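Le plateau, ce super-transporteur de la maison

Combien de voyages faut-il pour mettre la table du goûter ? Un pour les verres, un pour le pain, un pour la confiture, encore un pour les cuillères qu'on a oubliées… Et hop, avec un plateau, tout part en une seule fois ! C'est un objet tellement simple qu'on ne le regarde presque jamais. Pourtant, il est plein de bonnes idées. On y va ?

C'est quoi, un plateau ?

Un plateau, c'est une surface plate avec un bord autour. Le fond porte les objets, le bord les empêche de filer. Il y en a des ronds, des carrés, des ovales, mais le plus courant reste le rectangle, parce qu'il se range bien : deux rectangles côte à côte ne laissent presque pas de place perdue, alors que deux ronds laissent des trous entre eux. Essaie avec deux livres, puis avec deux assiettes, tu vas tout de suite voir la différence !

À quoi sert le rebord ?

Pose une bille sur une planche et penche-la un tout petit peu. La bille roule et tombe. Fais la même chose sur un plateau : elle roule aussi, mais elle s'arrête contre le bord. Le rebord est une mini-barrière. Il retient aussi les liquides, et c'est bien pratique quand un verre se renverse. Sur un plateau de 43 centimètres de long et 30 de large, un rebord de 2 centimètres pourrait retenir plus de deux litres d'eau. Pas mal pour un objet tout plat !

Regarde aussi les coins de tes plateaux. Souvent, ils sont arrondis. Un coin pointu fait mal quand on se cogne dedans, et les miettes adorent s'y cacher. Dans un coin rond, l'éponge passe partout.

En quoi est-il fait ?

Autrefois, on fabriquait surtout des plateaux en bois ou en métal. Le bois est joli et solide, mais il n'aime pas rester longtemps dans l'eau. Le métal ne craint pas les chocs, seulement il fait un bruit terrible quand il tombe ! Aujourd'hui, beaucoup de plateaux sont en plastique. Le plastique est léger, il se lave facilement et on peut lui donner toutes les couleurs qu'on veut : on mélange des pigments à la matière avant de la mouler, et la couleur se retrouve alors dans toute l'épaisseur. Même s'il y a une petite rayure, dessous c'est encore rouge, ou vert, ou bleu.

Un plastique très lisse brille, un peu comme un miroir flou. La lumière rebondit dessus et on voit des reflets. Quand on le frotte souvent, sa surface se couvre de minuscules rayures. La lumière part alors dans tous les sens et le plastique devient plus mat, plus clair par endroits.

Une couleur, un travail

Voici une astuce géniale pour ranger sans réfléchir : donner un rôle à chaque couleur. Dans l'atelier de bricolage Lundine, par exemple, il y a 144 feutres, et à la fin de la séance c'était toujours la pagaille. Depuis le mois de septembre, les feutres qui marchent vont sur un plateau, et ceux qui sont secs vont sur un autre. Même les plus petits, qui ne savent pas encore lire, s'y retrouvent du premier coup !

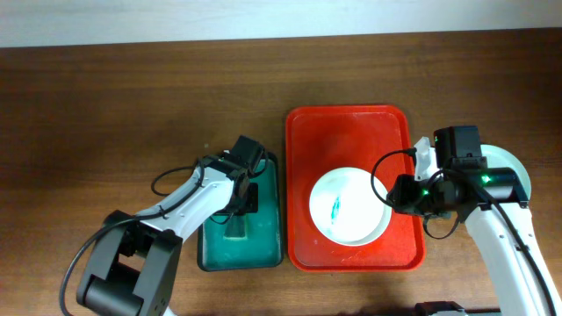

Tu peux faire pareil chez toi avec deux plateaux posés l'un à côté de l'autre sur la table. À gauche, les choses à trier. À droite, les choses triées. Commence par les plus grosses, elles libèrent de la place très vite. Des boutons, des coquillages, des pièces de puzzle, tout est bon à trier !

L'expérience du plateau bien équilibré

Il te faut :
un plateau en plastique
une petite bouteille d'eau de 500 millilitres, bien fermée
une éponge humide, ou un torchon plié

Mets d'abord la bouteille debout, tout au bord du plateau, et soulève-le doucement à deux mains. Ça penche ! Un demi-litre d'eau pèse 500 grammes, et tout ce poids tire d'un seul côté. Maintenant, place la bouteille au milieu. C'est beaucoup plus facile à porter, parce que tes deux mains se partagent le travail.

Deuxième essai : pose l'éponge sous la bouteille couchée et incline un peu le plateau. La bouteille glisse et roule beaucoup moins. L'éponge accroche, et cette force qui freine s'appelle le frottement. Dans les restaurants, certains plateaux ont une surface antidérapante qui fait exactement le même travail.

Et pour finir, un défi : porte ton plateau avec la bouteille debout au milieu, et traverse la pièce en comptant tes pas, sans la faire tomber. Trop facile ? Recommence en marchant à reculons, mais demande d'abord à quelqu'un de surveiller les obstacles !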